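Tue 26 July

Sandwich table, second week. Picking up from where Ainhoa left the notes on Friday.

Bread first. We are still on the Irnach loaf, the pale one with the dark crust. It holds up well enough under a leaf of lettuce but gets leathery if the bag is left open over lunch, and the bag was left open over lunch. I threw out the top two slices and started from the third. Please use the clip. It hangs on the hook by the sink.

Tried toasted against untoasted again. Toaster dial at 2 gives a slice that is dry on the surface and still soft in the middle, and that is what we want for the open-faced ones. Anything higher and the crust breaks when you cut it. Folke thinks we should skip toasting altogether for the lettuce builds and only toast for cheese. I don't mind either way, but we need to pick one and write it on the card, so that Yeison isn't guessing when he does the afternoon set.

Lettuce: the frilly kind is easier to lift as a single leaf than the flat kind we had last week. It does overhang the bread. I looked at trimming the stem end and decided against it, it takes time and the leaf curls up afterward. Washed a whole head this morning, spun it, and put it in the fridge between towels. It was still crisp at three. The leaves at the very outside were too big for one slice and went into my own lunch.
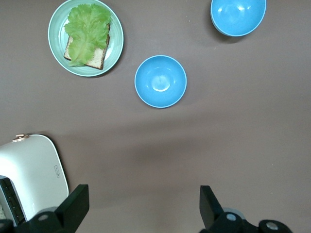

Back to the question of plates. The Gonent plates have a wide rim and a small well, so a full slice sits partly up the slope if you don't center it. Centered it is fine. Montserrat asked about going back to the white Soler ones. Those are flatter, but two of them are chipped and I would like to get them off the shelf before somebody gets cut. Vote for staying with the green.

Bowls are for fillings. Sliced tomato in one, cheese in the other, was the plan on the old card. The tomato sat in its own juice by the end of the morning and everything built after eleven had a wet middle. For tomorrow: fold a paper towel in the bottom of the tomato bowl and change it at the break. Cheese is no trouble as long as it isn't cut too early.

Weighed the tomato for the shopping list. We go through up to 300 g in a morning if every build gets it, and that's with slices on the thin side. Olanrewaju is doing the Prindance order this time, so put anything else you need on the sheet by the door. I have already added bread, paper towels and a new crumb brush.

Crumbs: the tray under the toaster was full. I emptied it over the bin and wiped it with a damp cloth, unplugged of course. It should be done at the end of each day, and I've added a line for it on the closing list.

Table was wiped down with the mild cleaner at the end. The stronger one leaves streaks on the matte top and you only notice them once it has dried.

To do:
Agree on toast or no toast for lettuce (Folke, me)
New card, with the paper towel step
Chipped plates out
Ask Ainhoa where the second cutting board went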